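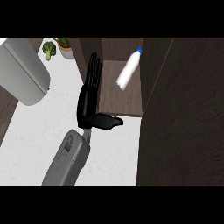 Simulated kitchen, shelf task: the hand near the shelf, with the white bottle lying on it.

Hi Poonam,

October update, and it's a good one! You asked us to spend this stretch on the rules before adding more tasks, and I grumbled a bit, but I'm glad you pushed. The Plomum practice guide now has a full draft, and every rule in it has been tried in the kitchen sim at least once.

We ran 927 episodes for the shelf task. Of those, 700 were logged in full under the new labeling rules, so that's the set I'd like Prundon to judge us on. The other ones came from the early weeks, when Cosimo and I were still arguing over what counts as a "touch" (he won — any contact with the shelf gets logged, even a light brush of the thumb).

What's in the draft now:

Approach speed near a shelf edge is capped, and the cap is written in the episode header.
Any object lying on its side gets its own label. Upright and tipped used to be lumped together, which made our success rate look nicer than it was.
A run stopped by the operator is kept and marked as stopped. No deleting!
Results from simulation carry the word "simulated" in every table and every caption.

Muthoni checked 36 episodes by hand against the draft and sent back a long list of wording problems, mostly in the section on stops. I've fixed the easy ones. The hard one is who signs off when two reviewers disagree, and Gitau is writing that part with the Kinyua team.

Still behind: the hardware chapter. I'd planned to have it to you by now, but the glove-and-finger wear limits need input from Lasadby and I only have half of it — the rest should come with Esther's next batch of notes. Could we move that chapter to the next report? The budget doesn't change either way.

Talk soon!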